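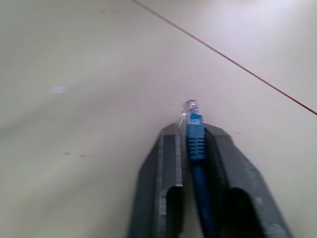
About Clovevach Cabling

Clovevach Cabling makes and fits network cable for offices, schools, clinics and small factories in Gorkcombe and the towns nearby. We cut, terminate, test and label patch cables to order, and we install the wiring behind them.

Senan Ó Conaill started the business in a rented unit on Breathnach Street, after years of doing wiring work for other contractors. The first orders were for patch cables in lengths the wholesalers didn't stock. A customer would need a cable to go from one rack to another without a loop of slack hanging down, and we would make it. That is still a large part of the work. There are now nearly 28 of us, split between the workshop and the installation crews.

What we make

Most of what leaves the workshop is copper Ethernet cable with RJ45 plugs on both ends. We make it in any length a customer asks for, from short jumpers for a rack to long runs for a warehouse floor. Jackets come in blue, gray, yellow, green and white. Blue is the one we sell most of. Many of our customers use color to separate phones from computers, or cameras from everything else, and we keep a record of each site's colors so that a repeat order matches what is already on the wall.

We use clear plugs as standard. The wire order can be checked through the plastic before the plug is crimped and again afterward. Boots are optional and can be added to any order.

How an order goes through the workshop

Cable is cut to length from the reel and the jacket is stripped back. The four pairs are untwisted only as far as they need to be, put in order, trimmed square and pushed to the front of the plug. The plug is crimped and the jacket is checked to see that it sits under the strain relief. Each cable is then tested end to end. Cables that fail are cut back and terminated again, or scrapped if that would leave them short.

Labels go on last, at both ends. If you send us your own numbering we will use it. If you don't have one, we can suggest one.

Installation

We have 3 installation crews. They pull cable, fit wall plates and patch panels, and tidy up cabinets that have grown out of hand over the years. A cabinet job usually starts with a visit to trace what is there and write it down. You get a copy of that list whether or not you go ahead with the work.

Our largest job so far was the Delter building, where we rewired 4 floors while the tenants stayed in. Most of that was done in the evenings, and the last cabinet was finished in November.

Visiting and ordering

The trade counter is at the front of the Breathnach Street building. Stock lengths can be picked up the same day. Made-to-order cables normally take 2 working days, longer for big quantities. The counter is closed on Monday mornings for stock-taking and opens at noon.

If you are replacing a cable and aren't sure what it is, bring it in with you. Parking is at the side, next to the loading door.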